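Best way to keep old family photos and tax files on more than one drive?

Posted by Heather Buchanan, 26 July 2020
Home Office and Backup board

My husband and I have been scanning family papers since January. We have 543 GB of files now, mostly photos saved as TIFF, some home movies from tape, and tax records going back to when we had the shop. Everything is on one external drive plugged into my desktop. My sister lost all of hers last year when a drive quit, so I want to fix this before it happens to us.

What I have so far:

The external drive, which is 2 TB and nearly four years old.
A desktop with Windows 10.
A used Drekance storage box that my nephew gave us. It takes drives that slide in from the front in caddies. It came with no drives and I have not turned it on.
A Lollus account that came free with our internet service, but the free part only holds a small amount.

I don't need to get at the files from my phone or share them with anyone. I just want them to be there in ten years. My budget is a few hundred dollars up front and not much per month.

Should I set up the Drekance box with two drives that mirror each other and call it done? Or buy two more externals and copy to them by hand? My nephew says mirror. The man at the store said the cloud. I would like to hear from people who have done this for a while.

Evander Moffat

A mirror is fine, but it does not do what you want by itself. A mirror keeps two drives the same at all times. If one drive dies, you keep going on the other. If you delete a folder by accident, it is deleted on both in the same second. Same thing with a virus that scrambles your files, or a power surge that takes out the whole box. You want copies that are separate from each other, and at least one of them should be in another building.

I have kept my own files and my mother's for 29 years and have lost one batch, which was my fault. What I do now is close to what I would suggest for you.

1. Keep your working copy on the desktop or the external drive, wherever you do your scanning. Only add and edit files there. If you edit in two places you will lose track of which one is newer, and sorting that out later is miserable.

2. Put two drives in the box your nephew gave you and set them as a mirror. This is your second copy. Buy drives of the same size, from different stores if you can, so they are less likely to come from the same batch. Check that the caddies fit the box before you order any. Caddies from different makers can look nearly alike and still not slide in. Look at the handle, the latch and where the connector edge sits when the drive is mounted. Do not go by the color of the plastic. I have bought caddies with blue handles that went to two different systems. Screw the drive in snug but don't crank on it, and set it down on something flat or in a molded tray while you do the next one.

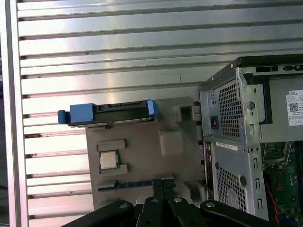 3. Label every drive with a number and the date you started using it. Put the label on the caddy and also on the drive itself, in case they get separated. Write the numbers in a notebook along with the last part of each serial number. When the box tells you a drive has failed, it will usually give you the serial number or the bay, and you don't want to pull the good one by mistake.

4. Copy everything over with a program that checks the files after copying. Plain drag and drop in Windows does not compare the copy with the original when it's done. There are free programs that do. Let it run overnight.

5. Buy one more external drive for the off-site copy. Fill it, unplug it and take it to your sister's house or a safe deposit box. Swap it or refresh it a couple of times a year. For what you have, a 2 TB drive leaves you room to grow.

6. Once a year, open files from each copy. Pick old ones as well as new ones. A drive that sits on a shelf can go bad and give no sign of it until you plug it in.

On cost, used drives are cheap and I do use them, but only for one side of a mirror. Run the full surface test first. It takes hours. If it shows any reallocated sectors, send the drive back.

Also, your four-year-old external is the thing I would worry about today. Before you do any of the above, buy the one new external and copy everything to it. Then take your time with the rest.

clisberg22

just use the cloud, its like 7 bucks a month and you never think about it again. i had a box like that and the fans drove my wife nuts so it went in the garage and then it died from the dust i think

Tosh

I'd skip the box, at least for now. It's a computer that needs updates, it uses power all day, and somebody has to know the password when something goes wrong. If your nephew moves away, that person is you. Three external drives and a reminder on the calendar would do the same job for less money.

One thing Evander didn't bring up is the tax records. If a drive is leaving your house, encrypt it. Windows 10 Pro has BitLocker, but the Home edition won't let you set it up on an external drive, so check which one you have. Write the password on paper and keep it with your will or your insurance papers. Don't keep it taped to the drive.

I would also go through the TIFF files before buying anything. We had a lot of doubles from scanning the same box twice, and clearing those out made everything after it faster.

Heather Buchanan

Thank you all. I ordered one new external this morning and will copy everything to it first, as Evander said. We have the Home edition, so I will need to look for another way to lock the tax folder. I am going to try the box with two drives, but I will keep it in the hall closet with the door open and see how loud it is. My sister has agreed to keep the off-site drive if I keep one of hers.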